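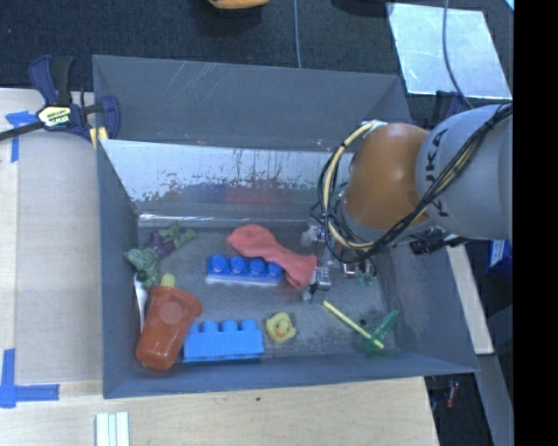
Page 9 of 17

Topic: gray bin, shiny panel inside is shedding. clean it, cover it or bin the bin?

terton_attic wrote:
ok so continuing from last page. Big gray bin, tall sloping walls, been using it for the odd sock + toy bricks sort before stuff goes back upstairs. Walls are fine, couple scratches. The metallic panel inside is whats bugging me, finish is breaking up, dark flecks all over. Do I scrub it? Tape over it? Socks go in there, dont want bits in the wash.

mopbucket70 wrote:
Dont scrub. Did that with mine, took off way more than was loose. Damp cloth, dry cloth, leave it.

halfpastlaundry wrote:
disagree. if its flaking its flaking, get the loose stuff off now or you'll find it on every sock you own. Soft brush, vacuum, THEN damp cloth.

mopbucket70 wrote:
vacuum sure. brush no. we've been over this on page 4

Cladarstead_Lil wrote:
Why are socks and bricks in the same bin at all?? Two bins. Fixed.

terton_attic wrote:
because they come off the same floor lol. everything gets scooped up in one go, then sorted. red sock and a blue brick is pretty much a normal handful here

Cladarstead_Lil wrote:
Still say two. Bricks are hard and have corners, they're probably what's chewing up your panel. That floor looks scuffed too.

terton_attic wrote:
hm. could be. it was secondhand tho so no idea what was in it before me

halfpastlaundry wrote:
Check inside the sock btw. Found 9 of those little one-stud pieces in a toe once, after the dryer. Not fun.

panelgremlin wrote:
Line it. I had a roll of the Carkska shelf liner left over, cut to fit, double sided tape at the top edge only so you can lift it and wipe behind. Took me 70 minutes but I measured wrong the first time. Cut it a bit short at the bottom or it curls where it meets the floor

mopbucket70 wrote:
liner is fine but crumbs get behind it. tape only at the top = pocket for crumbs

panelgremlin wrote:
thats why you lift it and wipe?

Cladarstead_Lil wrote:
nobody is going to lift it and wipe

terton_attic wrote:
I would lift it. Maybe. Going with vaccum, damp cloth, then liner. Leaving the scratches up top alone, dont care about those. Will post when its in, prob December the way things are going

halfpastlaundry wrote:
wash the sock by itself first time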